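4. Building the arm and its simulated twin

4.1 The bench

The whole system was put together in one bay of a shared workshop, on a bench that also has to serve the bicycle people on Tuesday evenings. That constraint shaped the design more than any paper we read. Everything had to come off the bench in one lift, so the arm, its controller and the power supply are bolted to a single base plate, and the cables leave from one corner. We call the build Runari. It is a hobby arm with a parallel gripper, and we are very fond of it.

Our first version, finished in July, used a gripper we cut ourselves. It closed crookedly, and no amount of shimming cured it. The second version borrows the finger layout from the open Flukov drawings, with longer pads and a stiffer linkage, and the difference on the bench was a delight — parts that used to twist as the fingers met now stayed square. We kept the old fingers in a drawer for comparison and measured both sets in the same way (Section 5).

4.2 Why a kitchen

We wanted the arm to do small jobs in a home, and kitchens are full of awkward things: round food, thin blades, shiny stone. The simulated kitchen, Isturska, was therefore written before the arm could move at all. It runs on a plain desktop machine, and it let us work on grasping during the weeks when we were still waiting for bearings. Objects are drawn from a small library and dropped onto a counter whose material changes between runs. A part is then placed within reach, and the controller has to pick it up and keep hold of it with the other things close by.

The camera in Isturska looks down at the gripper from close range. We tried a wide view first, from the far side of the room, and the controller learned to reach nicely but was hopeless at the last bit of the motion. With the near view it sees the fingers and the part together, which is exactly the information needed to judge a grip. Figure 1 is one such view, with a teal block between the two fingers and a veined marble countertop underneath.
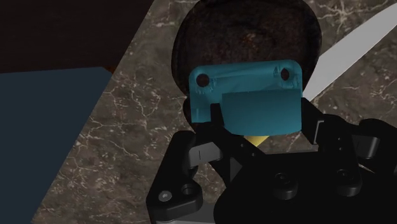 Figure 1. Close view of the parallel gripper in simulation, holding a teal block with two round holes in its upper portion. A dark brown, crusty round object is behind the block.

How closely does a simulated grip have to match the real one before it is useful for training? For us, the order of contact mattered far more than the exact force. If the simulated fingers touched the part in the same order and at nearly the same place as the real ones, the controller carried over well, even when our friction values were plainly wrong.

4.3 Matching the two

To bring the two sides together we ran the same 13 grasp poses on the bench and in Isturska and compared where the fingers first made contact. The early results were poor. We had modeled the linkage as perfectly stiff, while the real one gives slightly at each joint, and the error added up along the finger. Adding a single spring term per finger fixed most of it. We had been ready to write a far more complicated model and were very pleased to throw the plan away.

Two other changes helped. The first was to delay the simulated close command a little, to copy the lag in our motor driver. The second was to stop tuning friction by hand and let it vary from run to run within wide limits. After that the controller became noticeably calmer. It stopped making the tiny corrections that had worn through one set of rubber pads, and it began to close on a part in one smooth motion.

The full set of comparison runs contains 396 grasps. We followed the sorting scheme of Hafþórsson for failures, with one extra class of our own for grasps in which the part is held but has turned between the fingers. This class is easy to miss if one only asks whether the part left the counter, and for assembly work it matters a great deal. A bracket held at the wrong angle will not go onto its screws however firmly it is gripped.

One thing remains unsolved. Flat parts lying against a polished surface are still hard for the real fingers, which cannot get under the edge — in simulation the same parts come up too easily, and we suspect our contact model lets the pads sink into the counter. Chamfered pads are being printed now, and the drawings will be added to the build files once they have survived some use.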